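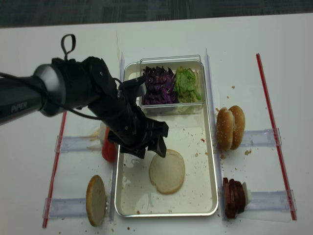

Fig. 1 - Arm over the tray, bottom bun cut side up, jaws open.

Home | Build Log | Guides | Parts | Contact
Filed under: Student Robotics / Set-Up Guides
14 shares | 3 comments

SECTION 4. SANDWICH TASK, TABLE SET-UP

Wumholm Robotics Club handbook. Revised Sep 12, 2025 by Prasert Phuthong. Replaces the August sheet.

1. Tray in the middle, between the clear dividers. Bottom bun in the tray, cut side up.

2. Cabbage and lettuce in the two-part container, far end of the tray. Lids off. Don't mix the sides.

3. Meat, tomato and spare buns go in the side stations, standing up against the clear rails. Leaning is fine, lying flat is not - gripper can't get under it.

4. Load profile 338 from the Enberg menu. Speed 200 for practise, 400 for judged runs. Never more than 400 with food on the table.

CAUTION: hands outside the red strips once the arm is live. Both sides. Yes, even to grab a crumb.

5. Long roll next. Grip low, tip up, and hold it upright beside the tray before any move across. Check the sesame bun is still in its holder, an easy one to bump.

NOTE: crust squashing? Drop the grip force one step and try again. Log it. 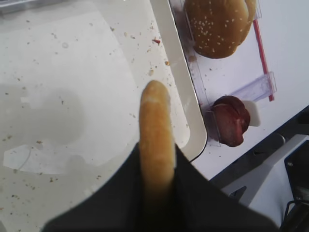

6. Two pieces of bread, side by side. Whole roll and cut half held together, cut face showing. Close slow. Small gap between them is OK. Watch the clear rod by the sausage, stop if the bread is going to touch.

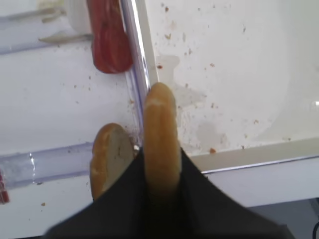

Sustwood Series, Vol. 2 - p. 31

7. Skewers stay on the table, flat, away from the gripper path.

8. Crumbs: leave them during a run, brush the tray out between teams. Wipe any smears. Dry cloth on the gripper, no spray near teh cables.

9. Write down run number, profile, grip force. Initials too. Sheets go in the Phuthong binder, not the drawer.

Arm won't home: power off, count to ten, back to step 4. Still stuck - error 788, see Section 6.

< Prev | Contents | Next >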